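Zindico Self Storage, Drarnley - Frequently asked questions

Last updated Mon 6 April

Renting a unit

What sizes of unit do you have?
The smallest is a locker, which takes a few boxes and a suitcase. After that come the small, medium and large rooms. Most people moving out of a one-bedroom flat take a medium. If you send us a list of your furniture we will suggest a size, and you can swap to another one in your first week without paying the admin fee again.

Is there a minimum stay?
Two weeks. After that we charge by the day, so if you leave on a Thursday you pay up to the Thursday. We need seven days' notice in writing. Email is fine.

Do I have to pay a deposit?
There is a deposit of £36 on lockers and small rooms. For medium and large rooms it is one month's rent. It goes back to the card you paid with once the unit has been checked.

What do I need to bring on the first day?
Photo ID, something with your home address on it from the last three months, and your own padlock. We sell padlocks at the desk if you forget.

Can somebody else sign for me?
Only if you have named them on the form beforehand. Giorgia Lo Presti at the front desk can add a second keyholder to your agreement, and that person will need to show their ID too.

Packing

What should I pack things in?
Boxes of the same size are easier to stack than a mixture. Double-walled cardboard is good for books and crockery, as long as you keep each box light enough to lift. Plastic bins cost more but can be used again, and they are the better choice for bedding and clothes. Bins without lids can go on the top row with a sheet over them.

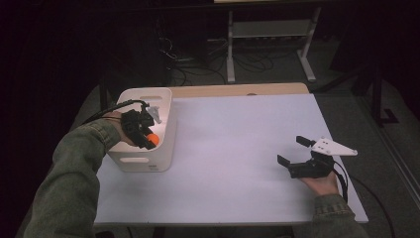
Write the contents on two sides of each box, not on the top, where the label will be hidden as soon as you stack another one on it. Leave a narrow gangway down the middle of a larger room so that you can get to the back. Put the things you expect to need first nearest the door.

Do you sell boxes?
We do, along with tape, bubble wrap and mattress covers. Unused boxes can be returned for a refund if they are still flat. We don't take back opened tape.

How should I store a fridge or freezer?
Defrost it at least a day before, dry the inside and wedge the door open slightly. Keep it upright.

Will my sofa get damp?
The building is ventilated and the rooms are dry, but a sofa that goes in damp will stay damp. Use a cotton dust sheet. Tight plastic wrapping holds moisture in over a long stay.

What can't I store?
Food, plants, animals, gas bottles, petrol, paint thinners, fireworks and anything illegal. Mowers and motorbikes are allowed with the tank drained. The full list is in your agreement.
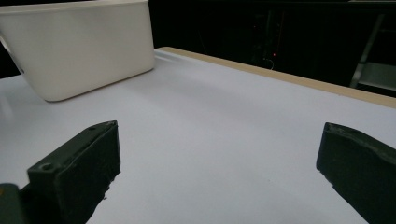

Can I share a unit with a friend?
One person has to be named as the customer and is responsible for the rent. The friend can be added as a second keyholder. We can't split the bill between two cards.

Access and getting here

When can I get to my things?
Your door code works from six in the morning until ten at night, every day. The desk keeps shorter hours and is closed on bank holidays. August is our busiest month for students moving out, so the loading bay may be full at midday - early morning is much quieter.

Where do I park?
Turn in at the Prisham Road entrance and follow the signs to the rear. You can use the loading bay for an hour at a time. A van up to long wheelbase will fit. Anything larger should ring us first.

Are there trolleys and a lift?
Trolleys are kept by the bay doors. The goods lift takes up to 1000 kg and serves all floors. Please bring trolleys back when you are done.

Can you recommend a removal firm?
We don't run our own vans. Many customers use Negri, who know the building, but you are free to use any firm you like and we take no commission.

Insurance and payment

Do I need insurance?
All goods stored here must be insured. You can use our cover or show us your own policy, provided it mentions self storage. Household policies often leave it out, so check before you move in.

What happens if I miss a payment?
We send a reminder after three days. After ten days your door code is stopped until the account is settled. If you are having trouble paying, talk to the manager, Settimio Parisi, as early as you can - he can usually agree a plan.

Can I change my card details online?
Log in and choose Payments. Changes made after 5pm take effect the next working day.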